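One Red Pepper, a Heel of Bread and a Clear Table

I have a weakness for suppers that hardly count as cooking. When I moved to Suladholm in February I had 3 boxes of kitchen stuff and no idea where the skillet was, so I lived on peppers and bread for a good while – and I never got sick of it!

A red pepper is where I start. I like mine a bit lumpy, with a good green stem, and I put it down on a bare white surface where I can get a proper look at it before I commit to anything.
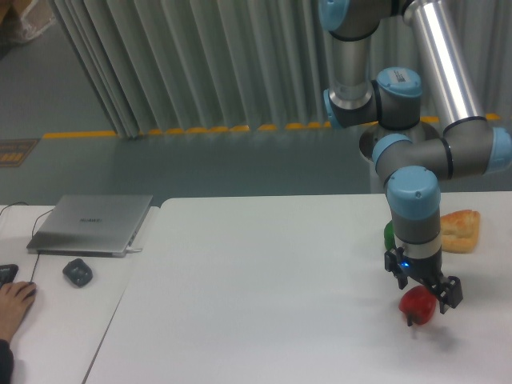
Page last changed: Sep 23, 2023

The red ones are sweet enough to eat like an apple (I have done this, standing up, in my coat). Green peppers are another matter. They're grassy and a little bitter, and I want them blistered over a high flame with plenty of salt. The market on Drelard has both, piled up by the door, and I always come home with too many.

Then there's the table. Mine spends most of its life under mail and library books, and I swear dinner tastes better once I've shoved all that onto a chair.
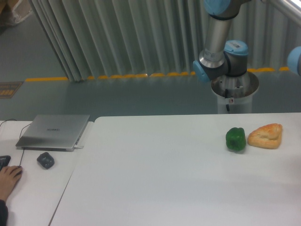 A big pale table also makes you slow down a little. I spread out, I chop badly, I tear the bread with my hands and get crumbs everywhere. My favorite loaf is the flat one from Banel, which goes crusty again after a few minutes in the oven, even on its second day. Rub it with garlic while it's hot, pile on the peppers, and pour over more olive oil than you think is decent.

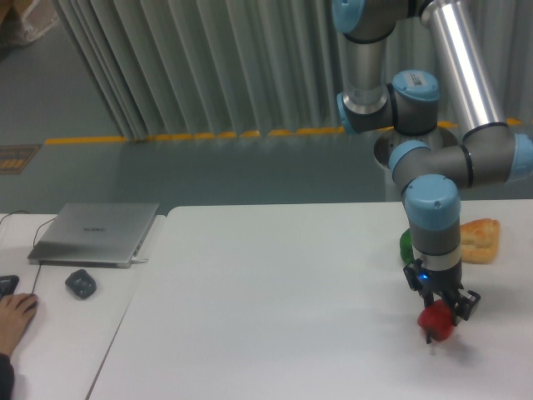 Red pepper, green pepper and something golden to mop up with.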